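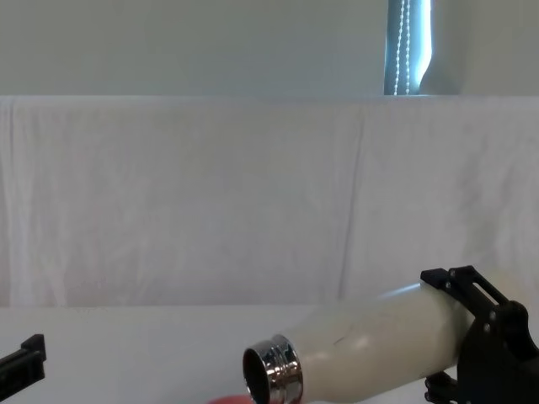
Home News Visits People Events Contact

Open Day at Kurnmont: An Afternoon with Pouran Dehghan
December
By the newsletter desk

Pouran Dehghan had already lost her voice once by the time I got to the second floor. She was on her fourth group of visitors, with a paper cup of tea in one hand, and she waved me over to the end of the bench where we could talk between demonstrations.

"Ask me anything, but if a kid comes up I'm going to stop and talk to the kid," she said. She did, several times, and the interview was better for it.

Dehghan runs the two-arm bench at Kurnmont, the small robotics workshop above the old Yeh print shop. Once a year the workshop opens its doors to anyone who wants to climb the stairs. She has been there for five years, and before that she fixed commercial dishwashers, a job she still talks about with real love.

"A dishwasher is a robot with one idea," she said. "I got to know how water moves, how things rattle, what people do to a machine when they're in a hurry. All of that came with me."

I asked why she had picked a drinking bottle to show people. I had expected something flashier, I suppose, maybe a robot that waves.

"Everybody in the room owns one! They know how it feels in the hand. So when the arm takes hold of it, they're checking the robot against their own hand, and they get very critical very fast, and I love that." She tipped her cup on its side to show me. "And look at the shape. It's round, it's smooth, and the neck is metal. It wants to roll. If you hold it too far back, the mouth dips. If you squeeze it in the wrong place, it turns on you."

She likes to work with the cap off. An open bottle has a right end and a wrong end, she explained, and a person watching can tell right away which way it's pointing.

"With the cap on it's just a tube to most people. Take the cap off and everyone starts worrying about spills, even when there's nothing in it. A man this morning put his hand out to catch it."

The bench is plain on purpose. There's a white tabletop and a white cloth hung behind it, and I asked whether that was for the visitors.

"Partly it's for me. I spent months working in front of shelves full of junk, and I'd watch a run back and have no idea what I was looking at. The cloth cost less than lunch." She laughed. "It needs ironing. My mother came last year and that was her only comment."

The software that plans the arm movements is called Fastovano, and it was written in the workshop. Dehghan describes herself as its most annoying user. She keeps a notebook of every grip that bothers her, including ones that technically did the job, and the programmers get a page from it every week.

"They'll say, it held on, what's wrong? And I'll say, would you hand a drink to your grandfather like that?"

How many grips are in the notebook?

"Three hundred. Well, I stopped numbering at 300. There are more."

A girl in a yellow raincoat had been standing beside us for a while by then, and she wanted to know if the robots were right-handed. Dehghan put her tea down for that one. She told her that each arm can be taught to do the holding, but that she tends to give the hard part to the right one, out of habit, being right-handed herself. The girl was left-handed and thought this was unfair. Dehghan wrote it in the notebook while the girl watched.

"That's a good note," she said to me afterward. "I mean it. Why do I do that? I'm going to swap them next week and see what breaks."

The part that had me leaning over the rope was passing a thing from one gripper to the other. I've watched people do this in kitchens all my life and never thought of it as difficult. Dehghan talked me through it with such pleasure that I ran out of room on my page.

"There's a moment when both hands have it," she said. "You and I handle that without thinking. I feel you take the weight, so I let go. The arms have to agree on it. If one lets go early, down it goes. If one hangs on, they end up pulling against each other, and you can hear it, it's an awful sound."

Has she dropped many?

"Oh, plenty. The floor here has met a lot of bottles."

Next on her list is the Flarkex project, a plan to set up a bench like hers in a shared kitchen, where people with weak or painful hands can try it and say what they think. She hopes to start with six households. She's nervous about it, and she was happy to say so.

"I've had this room all to myself. A kitchen is wet and somebody's radio is on and the cat's up there. I can't wait."

Then the next group came up the stairs, and she went to meet them.

Kurnmont open day, second floor, doors until 6. Stairs only this year; call ahead if you need the freight elevator.

Contact us | Copyright Kurnmont Workshop | Back to top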